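## Notes from the slow lane

7 October 2021

Hello again, and a big welcome to everyone who signed up after the Nodham library talk (there are 2,118 of you on the list now, which makes me want to check my spelling a lot harder).

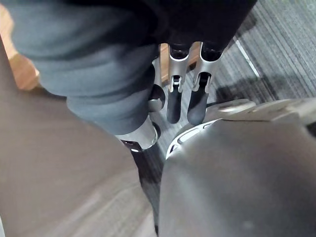 So, the sourdough. Last month I told you I was going to give up on the starter and go back to plain yeast loaves, and I got more mail about that than about anything I've written all year. Most of it was kind! A few of you were a bit cross with me. One reader in Paredes sent a full page on rye flour and told me to stop feeding the thing at breakfast and do it before bed, when the kitchen is cooler. I did what I was told, and the jar has been livelier every morning this week. I'm keeping it. You win.

The bread itself is still a work in progress. I've settled on 500 grams of flour to a loaf, mostly white with a scoop of whole wheat, and I let it sit overnight in the fridge in a bowl with a plate on top. I used to fuss with plastic wrap and rubber bands and a shower cap I'd saved from a motel, and the plate does the job just as well. The crust comes out darker than my family likes, but I like it, and I'm the one up at six turning on the oven.

What I can't get right is the scoring. I've watched all the videos. I've bought the little blade. My loaves still open up on the side, like a shoe that's coming apart, and then I cut them up for toast so they don't have to be looked at. If you've got a trick for this, please write in, and please keep it simple. I don't own a scale that does fractions of a gram and I'm not going to.

A few of you asked where I get my flour. For years it was whatever was on sale, but since the spring I've been splitting a big sack from Brusero with my neighbor. It's stone ground and a bit coarse, and it drinks up more water than the supermarket kind, so if you switch over, hold back on the flour at first or you'll end up with a brick. (I made 3 bricks. The birds were polite about them.) They'll deliver to Nodham and Prulla if you order before the middle of October, and after that you have to go and fetch it yourself, down that awful road with the one-lane bridge.

On to soup! It's finally cold enough for it, and I've had the big pot out twice already. The one I keep making is white beans, a heel of old cheese, an onion, and whatever greens are left in the garden, which at the moment is kale and more kale. I don't blend it. I mash some of the beans against the side of the pot with a wooden spoon and let the rest be. Day-old bread goes in the bottom of the bowl, and this is where those split loaves really earn their keep.

Next time I'll write up the apple cake I keep promising, the one with the burnt sugar top. I need to bake it once more first, as my notes say "butter, enough" and I don't think that's going to help you much.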